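Last updated: 10 December 2018

My phone has started telling me its storage is almost full, in the tone of a landlord. I've had it three years and never deleted a thing, so I suppose it had a point. On Saturday I made tea and went to see what was in there.

Photos, mostly. 3170 of them, of which 806 were screenshots. I take screenshots the way other people tie knots in handkerchiefs – train times, recipes, a map of Vunberg from a holiday I ended up not taking.

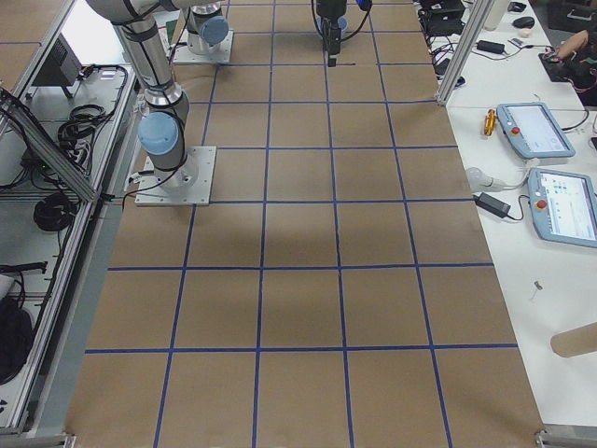
The screenshots went first, which was easy, as the phone keeps them in an album of their own. Select, drag down, bin. I felt very pleased with myself until I checked the storage bar and found it hadn't moved at all.

Deleted photos sit in Recently Deleted for a month or so, taking up exactly the room they did before. You have to go in there and delete them again, with feeling.

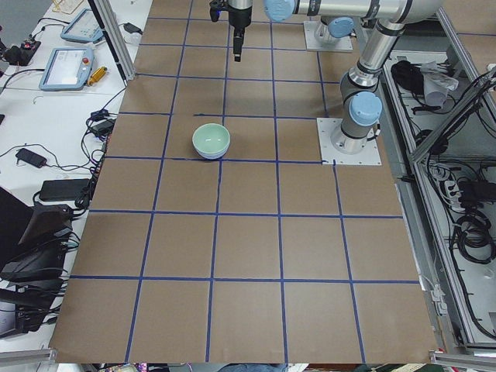 Does turning the phone off and on clear them out?
Sadly it doesn't. They stay put until you empty the album or their time runs out.

After that I went after the messages. One group chat, set up to arrange a single lunch in January, was holding 2611 attachments, nearly all of them videos of somebody's dog. You can set old messages to delete themselves after a year, and I now have.
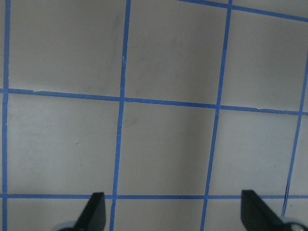

Tegwen Gough wrote to say I should have copied everything to a computer before touching any of it, and that she learned this by losing a whole christening. I've bought a cable.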